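Are the machines ready to do the dishes yet?

Every few months one of you writes in to ask when you'll be able to buy something that empties the dishwasher, and every few months I promise to give the question a proper answer instead of two lines at the bottom of the page. So pour yourself a coffee, because I went back through my notes from February and I have a lot to say!

The short answer is still no. The longer answer is a good deal more cheerful than it would have been the last time I wrote on this subject, when the best I could report was a machine from Pluvero that could pick up a sock if you laid the sock out flat for it first.

Folding has come along nicely. The folks at Nadar ran their two-armed setup on a pile of hand towels, 141 of them, and it got through all but 13 without a person stepping in. Now, a towel is a friendly thing to fold (four corners, no sleeves, no buttons), and my own grandmother could have done the whole pile while talking on the phone, but I was still impressed. Ask the same machine to deal with a fitted sheet and it will do what most of us do, which is to roll it into a ball and hope the closet door closes.

Dishes are harder. A plate is fine. A plate with a fork stuck to it by yesterday's egg is a different matter, and glasses are a headache for nearly everyone in the field, as anything clear and shiny tends to confuse the cameras. Cleveck has been working on the bottom rack only, and I think that's a sensible place to start.

On the shop floor things move a little faster, mostly because you can tell people where to leave the parts. Poltau has one machine sorting small fittings into trays, and it takes 37 seconds to do what a person does in a few. It doesn't mind doing it all night, though, and the people who used to do it don't seem to miss it one bit.

What I keep coming back to is how much human work sits behind all this. One of the folding programs I read up on learned from 3098 separate tries, every one of them with a person guiding the arms through the motions, and then somebody had to tidy up and set out the laundry again. These are long days with plenty of cables underfoot, and I have a real soft spot for the people who put them in. If you've tried one of these machines at home or at work, do write and tell me how it went, even if it only went as far as the box.

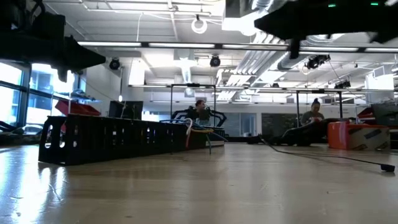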